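Search this list archive
Enter keywords Go

December 26, 2022
Posted by Nii Mensah

Re: Sit-stand desks for the second floor

Philomena Atinga wrote:

> The Clovanik rep has come back with 402 per desk if we take
> 16, frames and tops together, delivery included. He says the
> motors are rated for ten years and the Brernmont frames we
> looked at in August are "the same thing with a different
> sticker". Can we agree this before the price goes up?

Philomena,

I'd want to see that price in writing before agreeing anything. "Delivery included" meant the kerb last time, and we carried the filing cabinets up ourselves.

As for ten years, rated by whom? I asked for the test sheet and got a brochure with a plant on the front. The guarantee I was sent covers the frame for ten years and the motor for two. The handset isn't mentioned at all, and the handset is what went on both of the Danetti desks in accounts.

If the two frames really are the same, why is one 30 more than the other? I sat at the Brernmont for a morning and it wobbled at standing height with one monitor on it. Perhaps the Clovanik doesn't. I'd like to lean on one first.

I'm also not convinced we need 16. Bernice asked people who would use one and most said "probably", and I said probably about the gym. Four desks to begin with, on the window side, and see how often they go up.

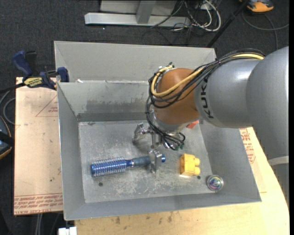
The tops are a separate matter. Quaye will cut them to fit our old frames, and their quote for the whole floor was 1,401 — fitted, with the cable holes drilled. It doesn't give us anything that goes up and down, but it deals with the chipped edges, which is what people complain about when they're asked in August with short sleeves on.

Could you ask the rep for three things: the motor guarantee, the price for four, and whether a spare handset can be bought on its own?

Nii

Comments

Kekeli Ansah: Ours wobble too, different make. Feet weren't level. Worth checking before you blame the frame.

Adwoa Kyei: Four is too few, they'll be fought over.

Bernice Arthur: For the record, two people said "definitely".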